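By Nilmini Ekanayake
December
592 shares | 20 comments

The Wardrobe Cleanse Is Just More Shopping

Every winter the same advice comes back. Pull everything you own out of the closet, keep what you love, and bag up the rest. By spring you will supposedly be a calmer person with better mornings.

I have done this 5 times. I am the same person, and I have bought the same gray cardigan twice.

My doubts began with the bags. The last time, I drove 2 of them to the donation bin behind the Parsons store and felt terrific for the length of the ride home. I had no idea where the clothes went next, and I notice that the people who sell the cleanse rarely bring it up. Some of it gets worn again, I suppose. I would like to know how much before I congratulate myself.

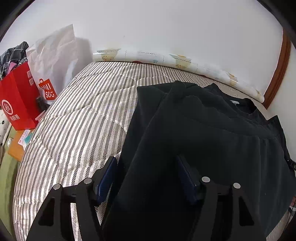

Then there is the question of who profits. Mirel, the closet planning app that half my office downloaded last year, will help you list what you own and tell you what to drop. It will also show you, on the very next screen, what you are "missing." I was missing a camel coat. I live in Bremeck, where it rains sideways from October on, and a camel coat would look like a wet dog by lunch.

The defenders say owning less makes you think harder before you buy. Maybe. In my experience an empty shelf works on a person the way an empty parking spot does. You want to put something in it. My sister cleared out her whole closet one January and had filled it again by Easter, with nicer hangers.

I am not arguing for hoarding. If a sweater itches or the zipper is gone for good, let it go. But most of what gets tossed in these purges is perfectly good and a little boring, and boring clothes are the ones that get us to work. The black top with the pilled elbows has done more for me than anything I ever "loved" in a fitting room.

So this year I'm skipping it. The closet door doesn't quite shut — it didn't shut last year either — and I can find my socks.

Share this | 20 comments

More in Opinion
Plaltden Needs a Shoe Repair Shop Again
Against the Gift Guide
What Dry Cleaning Really Costs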